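Visit report: leakage control at the Pretville water works

2024-03-27
By the Chowdary utilities desk
4 min read

The Pretville works opened its control building and one of its field depots to visitors for a single morning. The operator supplies the town and the villages along the Jidell valley. Its stated purpose for the day was to show how leakage is measured, and most of the program kept to that subject.

The network is split into 144 metered districts. Each has one or two inlet meters and, in most cases, a pressure logger at its highest point. Flow is read every 15 minutes. The figure that matters is the minimum night flow, taken between two and four in the morning, when legitimate use is lowest. An allowance for household and commercial night use is subtracted, and the remainder is treated as leakage. Staff were open about the weakness of the method: the household allowance dates from an old survey, and a district with a bakery or a night-shift laundry can look leaky when it is sound.

The control room has four desks. Districts are ranked each morning by excess flow, and a crew is sent when a district stays above its threshold for three nights in a row. We asked why three. The answer was that a single night produces too many false calls, mainly from filling swimming pools and from fire hydrants opened for testing.

At the depot we were shown two types of acoustic equipment. The first is a fixed logger, held by a magnet to a valve spindle, that listens for two hours each night and reports a noise level. The second is a correlator. Two sensors are placed on fittings either side of a suspected leak, and the difference in arrival time gives the position. It works well on cast iron. On plastic pipe the sound fades quickly, and sensors have to be within 40 yards of each other to be of much use. Plastic now makes up over half of the Pretville mains, so this limit is a serious one.

Pressure management took up the next part of the tour. A reducing valve in a cutaway chamber was connected to a Cellotetti controller, which lowers the outlet pressure at night and restores it before the morning peak. The operator fitted the first of these in August and reports fewer bursts in the districts covered. No figures were handed out, and the period is too short to say much – a dry fall or a mild winter can have the same effect.

The final session dealt with the customer side of the meter. Leaks on private supply pipes are counted in the operator's total but are the owner's job to fix. The company offers one free repair per property, on the condition that the pipe is not under a building. Dripping faucets and running toilets are outside the offer, though both add to night flow.

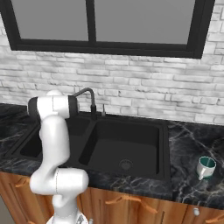

Double-basin kitchen sink and faucet, computer rendering.

Questions at the end were mostly about cost. The operator has more than 1000 open repair jobs on its list, ranked by estimated loss and by how difficult the road is to close. Small leaks under main roads can wait several months. One visitor asked whether the published leakage total includes water lost at the treatment works itself. It does not; that loss is reported separately, as process water, in another table of the annual return.

Parking at the depot is limited, and visitors should bring closed shoes for the valve chambers. The next open morning has not been scheduled.

Contact the desk | © 2024 Chowdary | Back to top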